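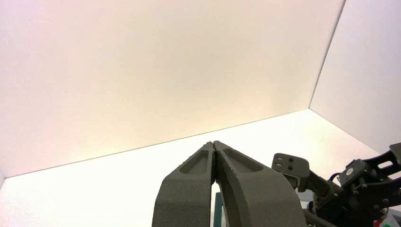
Skarnport College Students' Union
Student Welfare Forum
Minutes of the meeting held on 11/22/24, Drenus Building, upstairs meeting room

Chair: Gerardo Baluyot (Welfare Officer)
Present: representatives of the halls of residence, the sports clubs, the night bus group, the student advice desk and the college counselling service
Apologies: Library Services, Chaplaincy

1. Minutes of the last meeting
Agreed as a correct record, with one change. Under item 4, "Pisharody Court" should read "Pisharody House".

2. Matters arising
The lights on the path behind Pisharody House have been repaired. The hall rep said the one nearest the bike sheds still goes off early in the evening. Chair to report it again to Estates.

The poster with the old counselling phone number is still up in the Narkitz bar and in two of the shared kitchens. The hall rep will take the kitchen ones down. The bar has been sent the new version and asked to put it up.

3. Waiting times for counselling
The counselling service reported that 33 students were waiting for a first appointment at the time of the meeting. Most had asked for help in the weeks after the first coursework deadlines. Urgent cases are seen separately and do not go on this list.

The advice desk said students often do not understand the difference between the two, and some do not come forward when they should. It was agreed that the web page needs to put the urgent contact details at the top, before the text on how to register. The counselling service will send new wording to the Chair.

The sports clubs rep asked whether evening appointments could be offered, as training and lectures take up most of the day for some members. The service has tried this before and had a lot of missed appointments. It is willing to try again next term on one evening a week and report back.

4. Night bus
The night bus group presented a paper on changing the last departure from the town centre. At present the last bus leaves before the Narkitz closes, and students either leave early or walk back along the harbour road. The group would like the last bus moved later by 20 minutes.

The operator has said it can do this if the union meets the extra driver time, at a cost of £600 for the term. Discussion followed. The hall rep was in favour. The advice desk asked if passenger numbers were known for the present last bus. The group has figures for October only and thought these were low – the service was cancelled on several nights because of roadworks.

Agreed to support the change for one term and to ask the union executive for the money. The night bus group will keep passenger numbers for every night of the trial.

5. Housemate agreements
The advice desk has seen more students this term with disputes over bills, cleaning and overnight guests. Many had signed for a house with people they had known for only a few weeks. The desk has drafted a two-page agreement that housemates can fill in together before they move in. It has no legal force, and the draft says so on the first page.

Comments on the draft:
The section on guests should ask how many nights in a row is acceptable.
The section on bills should say whose name is on each account and what happens if that person moves out.
The word "tenant" should be used throughout, as the draft changes between "tenant" and "resident".
A line is needed on quiet hours during exams.

The desk will make these changes and bring the draft back. The Chair asked for it to be ready before the housing fair, when most first years start looking.

6. Exam period
The hall rep asked for the common room in Pisharody House to be kept as a quiet study space during the May exams, as it was last year. There were complaints last year from residents who wanted to use the television. Agreed in principle, with the room to go back to normal use each evening. The hall rep will ask residents what time would suit them.

7. Any other business
The sports clubs rep said that new members at some club socials had felt under pressure to drink. No club was named. The Chair will write to all club captains to remind them of the socials policy, and will ask that each club has a named person new members can speak to.

Actions
Chair: report path light; write to club captains; take night bus request to the executive
Counselling service: new web wording; evening appointments trial
Night bus group: passenger numbers
Advice desk: revised housemate agreement
Hall rep: remove old posters; ask residents about common room hours

Next meeting: date to be sent round by email. Items for the agenda to the Chair, please.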